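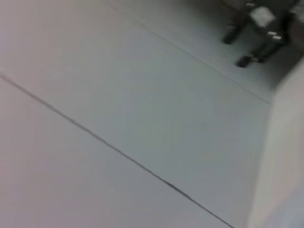

Ruddock Hall – Royal Visit, Pre-Arrival Safety Checklist
Revision 10, August
Completed by: Branwen Price, venue safety
Reviewed by: Iolo Bellis, visits coordinator

Scope: public areas, receiving line, stage and press position. Kitchens and staff corridors are on a separate sheet. Marks are P (pass), F (fail), R (pass after rework), N/A.

1. Arrival and forecourt
1.1 Vehicle set-down point clear of drains and raised covers – P
1.2 Carpet runner fixed at both ends and along the sides – R
Comment: Side tape was lifting at the door end. Replaced over the full run. Check again 30 minutes before arrival.
1.3 Crowd barriers pinned, feet turned inward on the public side – R
Comment: 67 sections in place. Two pins missing next to the Dondik hospitality tent, now fitted.
1.4 Wheelchair viewing area level, with a clear line of sight – P
1.5 Umbrella stand and spare umbrellas inside the porch – P

2. Receiving line
2.1 Width of walking route at least 6 feet throughout – P
2.2 Flower presentation point marked for the children and their escort – P
Comment: Mark moved back one pace so the principal does not have to step off the carpet.
2.3 Bouquets checked for wire ends, pins and loose thorns – F
Comment: Not delivered at time of inspection. Florist to bring them to the side door. I. Bellis to sign this line.

3. Main hall
3.1 Occupancy within the limit for this layout – P
Comment: Limit is 332 seated. Standing guests at the back count toward it. Door staff have been told.
3.2 Chairs linked in rows, aisles clear – P
3.3 Exit signs lit, exit doors open fully under one hand – R
Comment: North door was catching on the mat. Mat removed.
3.4 Portrait and drapes secured, pull cord tested – P
Comment: Cord tested with the drapes in place. Do not test again after the final pressing.

4. Stage and press
4.1 Stage steps edged in white, handrail firm – P
4.2 Osix lighting stands weighted and tethered – P
4.3 Cables ramped or flown, none loose across a route – F
Comment: One audio feed crosses the press entrance. Rostine crew to reroute it overhead. Reinspect before the press are let in.
4.4 Press riser load plate displayed – P
4.5 Photographers' ladders kept off the riser – N/A, ladders not permitted

5. Medical and communications
5.1 First aid post staffed and signed – P
5.2 Radio check on all channels – P
5.3 Batteries at 100 percent at handover – R
Comment: Three handsets swapped.

Open items: 2.3, 4.3. Both must be closed and initialed before the doors open at 10 a.m. Return the signed copy to the visits office.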